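Trays sized for the smallest cup

At Podarine, the tableware shop Latifa Shawky runs in Flusitcombe, small cups are sorted on shallow gray trays before they go to the shelf. The rim matters more than the length. Shawky specifies 30 millimeters; a higher rim forces the wrist up and slows placement.
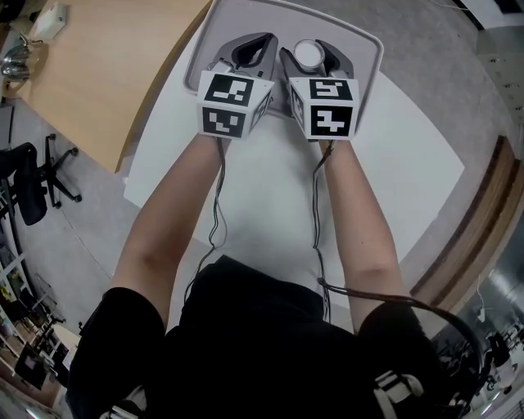 Cups are set upright, one at a time, with a finger's width between them. Stacking saves space but marks the glaze at the foot. A pale work surface makes chips easier to find, and the tray floor should be a shade darker so that a white rim stands out against it. Shawky replaces a tray after some 100 washes, or sooner if the base rocks by 2 millimeters.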